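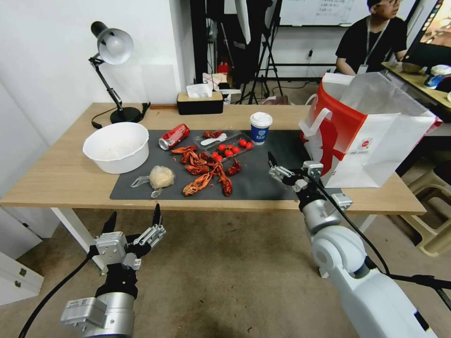 The Grikthorpe Lunch

Keegan Hiebert did not believe in the crawfish.

"You told me you were bringing soup," he said.

"I told you I might bring soup." Harpreet Dhillon hung her coat on the door. "There was a man outside the station selling these. Two dollars each."

"Outside which station?"

"The bus station."

Keegan had lived in Grikthorpe for three years, and in his experience nothing that came from the bus station should go in a person's mouth. The town was 200 miles from any coast, and as far as he knew the only water nearby was the Nidaver, a brown river that ran behind the tire shop. He asked whether they had come out of the Nidaver.

"They're cooked," Harpreet said.

"That wasn't my question."

She had put them straight down on the gray mat, the one he used for cutting card stock, with no plate and no newspaper. The red was a very convincing red. Keegan had worked eleven years in claims and he distrusted anything that looked so much like itself. One crawfish had ended up a little away from the others and he had the feeling it had been talked into the trip.

"Where's your uncle?" he asked.

"Pap's parking."

"He was parking when you called me."

"It's a big car."

So the lunch was already going the way he'd said it would. The idea had been Harpreet's. Her uncle, known to everybody as Pap, wanted to sell Keegan a half share in Skaltivora, and he wouldn't talk about it over the phone. Keegan had asked twice what Skaltivora was. The first time it was a restaurant. The second time it was a place where a restaurant could be. He had agreed to hear the man out in his own workroom, on his own chairs, with his own lamp, and to sign nothing.

He turned the lamp away from the food. It pointed left now, at the wall, and the crawfish looked no better for it.

"You could set the can up," he said.

Harpreet glanced at the Coke lying on its side. "It's fine."

"It'll roll."

"Then it'll roll."

It didn't roll. Keegan watched it for a while anyway. He asked what the white bowl was for and she said shells. He asked what the bun was for and she said it was a bun. It had been tied up in its own little bag, one bun, for what he understood to be a party of three, and he wondered who had sat down and decided that. The tomatoes at least had come with a spoon. He couldn't see what good a spoon was going to do anybody with a cherry tomato, but somebody had made an effort.

"Is that coffee mine?"

"It's Pap's."

"He's not here."

"He'll want it when he gets here."

The big paper bag took up the whole right end of the table and she hadn't moved it. Keegan noticed that she hadn't. When he reached over to put it on the floor she said, a bit too quickly, that it was good where it was.

"What's in it?"

"Nothing. That's what everything came in."

"Harpreet."

She sat down. She had been a truthful child, by her own account, and it still gave her trouble as an adult.

"There might be some papers," she said. "At the bottom. He wanted you to eat first."

Keegan pulled out the other chair and sat too. He could hear a car outside, a large one, going back and then forward and then back. He thought about the fifty other people in Grikthorpe who had savings and a spare room and a soft spot for Harpreet Dhillon, and he tried to work out why a man would start with him. Possibly Pap hadn't started with him. Possibly there had been crawfish all over town.

"How many lunches has he done?" he asked.

"Like this?"

"Like this."

She picked at the edge of the mat. "It's only been since May."

"And has anyone bought in?"

"Dr. Lowe was very interested."

"Did she buy in?"

"She liked the tomatoes."

Outside, the engine stopped. A door opened and shut, then opened again, and a man's voice said something cheerful to somebody who didn't answer. Harpreet got up and smoothed her sweater. She looked, Keegan thought, exactly like a person who hoped to be wrong about her own family.

"Just be nice," she said. "He drove a long way."

"From where?"

"He'll tell you."

"Will it be true?"

She considered it with her hand on the doorknob. "He used to cook," she said. "That part's true. I've eaten it."

Keegan took the crawfish nearest to him and turned it over. He had no idea how you got into one. He smelled it, and it smelled of lemon and pepper and a little of bay leaf, and that annoyed him, and he was still holding it when Pap came up the steps, calling out that he hoped they had started.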